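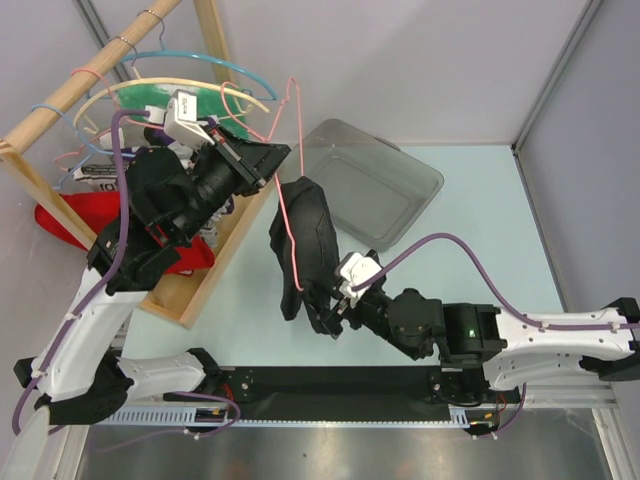

Do I really need a capsule wardrobe?

Every February the same advice comes back around. Get rid of most of your clothes, keep a small number of "good basics," and you will dress better, spend less and feel calm in the morning. I have my doubts.

Jolán Antal lent me her copy of the Grusis guide, so I read it properly this time. The magic number is 116 pieces for the whole year, shoes included. Why 116? The book never says. It does say that the average closet holds 177, and I would love to know who went around checking, and whose closets.

Then comes the shopping list. You throw out a pile of clothes that fit you fine and replace them with nicer ones in beige. I added up the starter set in the back of the book and got $1,896. For that money I could keep buying black pants at the thrift store in Jimcombe until I retire.

I'm also told to turn every hanger backward and donate whatever hasn't been flipped in a year. My one suit would have gone last year, and then I would have been standing in a store the day before a funeral.
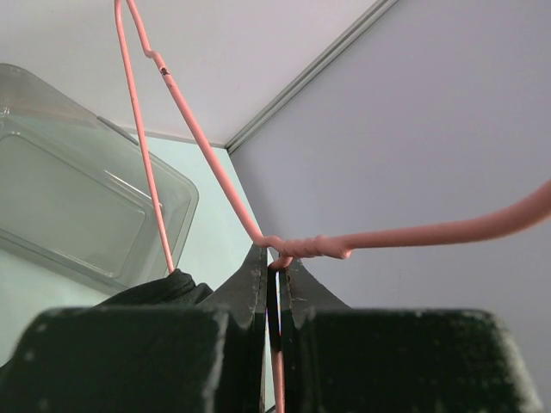
Pink coated wire hanger.

And don't get me started on matching hangers. The guide wants velvet ones, all the same color, nearly 7 dollars for a small pack. My shirts have never complained about wire.

I did take one bag to the donation bin. Two sweaters and a jacket with a broken zipper. I feel about the same in the morning.

Recent posts
Is the Skodent toothbrush worth the money?
Fodor mattress, one year in
Why I stopped folding socks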